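Small Cases, Big Trays: Packing Up the Lunch Spoons

Welcome back to the gallery! If you've followed these pages since July, you know I have a real soft spot for travel cutlery, the little sets that live in a desk drawer or the bottom of a backpack and come out at noon. I love the cases as much as the cutlery. A good slide-out case is such a satisfying thing to handle, and I could look at them all day.

This set of pictures is all about putting things in their places: pink handles, pale blue plastic, and a big black textured tray to lay everything out on. The gallery now holds 2,497 pictures, and I think the pink against the black is one of my favorite color pairings in the whole lot. Click through, take your time, and look at the grain of that tray!

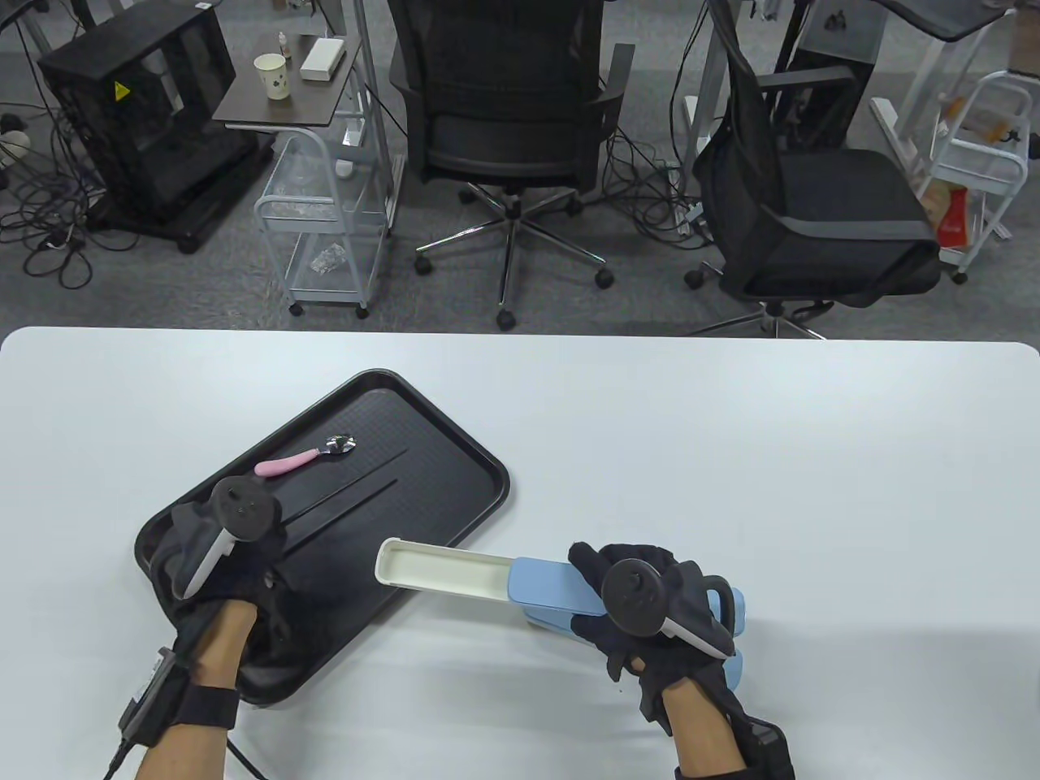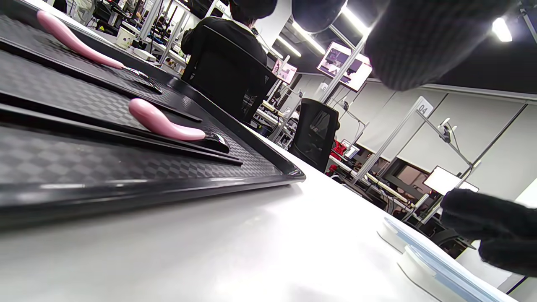
Desk and Drawer / Cutlery and Cases

First picture: the spoon has a pink plastic handle and a shiny silver bowl, and it's resting up near the top edge of the tray. The case is over on the right, a light blue sleeve with the white inner tray slid partly out. I like a case that opens this way. There's no lid to lose and you can work it in a tight spot.

Second picture: a closer look at the tray, with two pink pieces lying across the long black ridges, dark metal ends all pointing the same way. You get a much better view of the checkerboard texture from down here. The blue plastic over on the right has rounded corners and lets a bit of light through, and I'm a sucker for that color.

More to browse while you're here:

Skallow Lunch Kits, 16 pictures. Mostly forks, plus a folding pair of chopsticks I still want for myself.

Etent Picnic Drawer, 20 pictures. Lots of enamel, lots of chips in the enamel, all of it lovely.

Sandhu Kitchen Shelf, 9 pictures. A small one, but the stacked spice tins are worth the visit.

A few of you wrote in after the last page to ask how I keep my own spoon cases from getting sticky. Warm water, a drop of dish soap, and an old soft toothbrush for the track the tray slides in. Pull the two halves apart and let them dry overnight before you put them back together. If the slide feels stiff, check the corners for crumbs first (mine is usually rice).

Got a case you love? Send a picture along with a line about where you found it. Odd sizes are especially welcome, and so are sets with a piece missing!

Gallery page by Muchen Wan for Stirneo
Posted December 21, 2021
Filed under: spoons, slide cases, trays, pink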